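Section 4: Receiving, Unfolding and Housing a Newspaper

This section assumes you have read Section 3, opened your Gallden storage kit, and resisted the urge to hang anything over the fireplace. You will need the kit's polyester sleeves, the stiff backing boards, the flat box, a soft pencil and a clear table bigger than the paper you are about to open. Measure the table first. A folio newspaper opened to its full spread takes up more room than most people remember from the days when they read one at breakfast.

4.1 Before you open the package

1. Wash your hands with plain soap and dry them completely. Skip the hand cream until you are done.

2. Leave cotton gloves in the drawer. They look very professional on television and they catch on every torn edge a rag-paper sheet has to offer. Clean bare fingers can feel what they are doing.

3. Let the package sit unopened in the room overnight if it came in cold weather. A February parcel from a mail truck needs time to catch up with your heating.

4. Take off rings, bracelets and anything on a lanyard.

Note: Slit the tape at the ends of the package only. Dealers put the seam down the middle, directly over the masthead, and a box cutter does not know the difference between 1790 and cardboard.

4.2 Unfolding

1. Lay the issue on a backing board with the front page up.

2. Find out how it was folded. Eighteenth-century issues often have one fold across the middle. Bound-volume issues may have none, and will have small stitch holes along the spine instead. The holes are normal. Do not write to us about the holes.

3. Open one fold at a time, supporting the sheet with your whole forearm if it is large.

4. If a fold resists, stop. Lay a second board on top, leave it alone until the next day and try again.

Caution: Wood-pulp papers from the later nineteenth century onward are a different animal. They can crack along a fold with a noise you will remember. If the paper is brown at the edges and sheds crumbs, sleeve it folded and skip to 4.4.

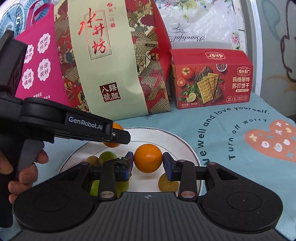
4.3 Checking that it is what the invoice says

1. Compare the date on the front page with the date on every inside page that carries one. Married copies (an outer sheet from one issue, an inner sheet from another) do turn up, and they are seldom happy marriages.

2. Count the pages against the dealer's listing. A four-page paper is one folded sheet. If you have two loose leaves, the spine has split, and the listing should have said so.

3. Hold the sheet up near a lamp, at a sensible distance, and look for the evenly spaced lines of laid paper if it is supposed to be from before 1800. Souvenir reprints were turned out in great numbers for anniversaries, and most were printed on wood-pulp stock that went a convincing tan all by itself.

4. Look for a tax stamp if the paper is a London one from the stamp duty years. It is usually in a corner and usually smudged.

5. Write what you found on the Branora record card, in pencil. Do not write on the newspaper, even lightly, even on the back page where there is only an advertisement for worm lozenges.

Note: Safta Ursu, who drew up our record card, left a large box for "Remarks." It fits one remark. Use the back.

4.4 Sleeving

1. Choose a sleeve with a margin on all sides. The kit holds 21 of them in two sizes, and the larger size is the one you will run out of.

2. Slide the backing board in first.

3. Slide the issue in on top of the board, spine edge leading. Going in loose-edge first turns every small tear into a longer one.

4. Press out trapped air with the flat of your hand, working toward the open end.

5. Put the record card behind the board, where it cannot rub.

Caution: No tape. This includes the tape marked "archival," the tape marked "removable" and the tape your uncle swears by.

4.5 Boxing

1. Store sleeves flat. Standing them on edge is fine for record albums.

2. Do not fill the Gallden box past the line inside the lid. The bottom issue is carrying all the others.

3. Keep the relative humidity under 57 percent and away from sudden swings. A bedroom closet on an inside wall will do. The attic and the basement will not, however much room you have up there or down there.

4. Turn to Section 5 if you plan to put one issue on display.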